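Subject: Re: [toys-and-bits] Sorting the mixed box, tray or no tray?

Hello all,

I answer below to the message of Mohandas, but first a few words about how we do it in our group, so that the rest makes sense.

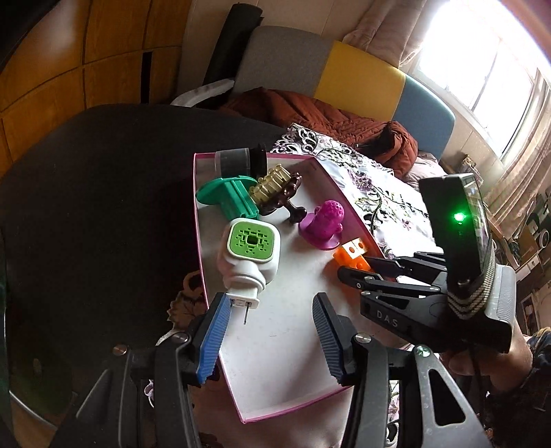
We started the sorting evenings in October, in the back room of the Adunthorpe hall. What comes to us is mostly boxes from house clearings, and a few bags left at the door. The good toys with a name on the box are easy. The difficult part is what stays on the bottom: single pieces, lids, parts of sets, small things from the kitchen drawer, all mixed together. For this we use shallow trays with a white inside, and we never fill the whole tray. One half is for the things, the other half stays free for working.

> On Tuesday Mohandas Murthy wrote:
>
> Dear list,
>
> I have inherited the mixed box at Stelter. I think it has not been opened properly in years. My questions are these:
>
> 1. Do you tip everything on a table, or do you take small portions?
> 2. What do you do with pieces you cannot recognize? I have a full jar of them and I am ashamed to throw them away.
> 3. Electrical things. I found two plugs and a night lamp between the building blocks. Do you keep them with the toys until the end, or take them out directly?
> 4. How long do you wait for a missing part before you give up the set?
>
> I would also like to know if the labels from Grorkala are worth the money. I read in the archive that some of you buy them.
>
> Thank you for your patience with a beginner,
> Mohandas

Mohandas, you have no reason to excuse yourself. I asked nearly the same questions when I joined, and my message was longer than yours.

To your question 1. Small portions, please. In our first month we tipped a full box on the big table, and it was a mistake. Half of the small pieces rolled to the floor, and at nine in the evening we had to put everything back in the same box, because the room was needed in the morning. I would say the box was more mixed after than before. Now we take one tray for each person. When the tray is sorted, you fetch the next portion. I like the white inside because I see the colors well on it. With dark things it is also good, a brown piece or a black lid does not disappear like it does on our table, which has a dark top. A rim is necessary. It doesn't have to be high.

To question 2. This is where we lose the most time, and I don't have a perfect answer. In one tray I can have a teal-green piece with a part like a leaf and a part like a block, a yellowish one with rows of little knobs, and a dark brown one with a curved body and a short foot. Are they from the same toy? From three toys? I can look at them for ten minutes and not be wiser. So we made a rule. If two persons cannot say what it is, it goes in the box for "unknown", and the box stays open on the shelf. People who come for another reason look in it, and sometimes they know at once. A grandmother recognized a piece of a marble run from across the room. When the unknown box is full, we go through it one last time, and what is whole and clean goes to the school in Thiele for the craft lessons. They are happy with strange shapes.

Figures we keep apart, also the strange ones. A bright magenta figure with a round base will find a child, even if I can't say which character it is or which game it came from. I have stopped to search for the names. Before, I spent whole evenings on this.

Building blocks we don't sort by color. I know some of you do, and I have seen the pictures of your shelves, and they are beautiful. But we have 5 people on a good evening, and the children mix the colors again in one minute. We only look if the pieces fit together. An orange block with two holes goes with the others which have the same size of holes, and that is all.

To question 3. Take them out directly. We had also such a thing between the toys, a white plug-in device with a lime-green panel in the head. With this color it looks very friendly beside the toys, and a small child would surely want to have it. I don't know what it is for, and for our purpose it is not important. It has a plug, so it doesn't belong in a toy box. We have a separate carton for everything with a plug or a cord, and also for things where a battery goes in. A neighbor who understands electrical things goes through it now and then. The toy sorters should not decide about it.

I want to add one thing you did not ask: containers and lids. We find very many of them, clear plastic cylinders, round black lids, and so on. My advice is to keep the lids and the containers in the same crate and try them only at the end of the evening, when everybody is tired and wants an easy work. Clear containers are useful for us. We put small sets in them and you see from outside what is missing. A lid that fits nothing after two evenings can go.

To question 4. We wait until the next big box, then we decide. I know that others on this list wait a whole year, but our shelf is 900 mm wide and it cannot hold the hopes of everybody. For puzzles we write on the box how many pieces are missing, and people take them anyway.

About the labels. We have bought the Grorkala labels one time, the roll with 2000. They stick well on cardboard. On smooth plastic they came off after about 5 weeks, at least in our room, which is a little damp in autumn. We still have most of the roll, and I can send you a strip in an envelope, so you can try them before you buy. Please write me your address off the list.

One question back to you and to the others: how do you clean the pieces with deep grooves? I use a soft brush and warm water with a bit of dish soap, but in the corners there always stays something gray. A toothpick works, but for a full tray it takes me too long. If somebody has a better method without strong chemicals, I would be very thankful.

And Mohandas, please don't throw away the jar yet. Bring it to the spring meeting if you come. We put a white tray under it and everybody can have a look during the coffee.

With kind regards from Adunthorpe,
M.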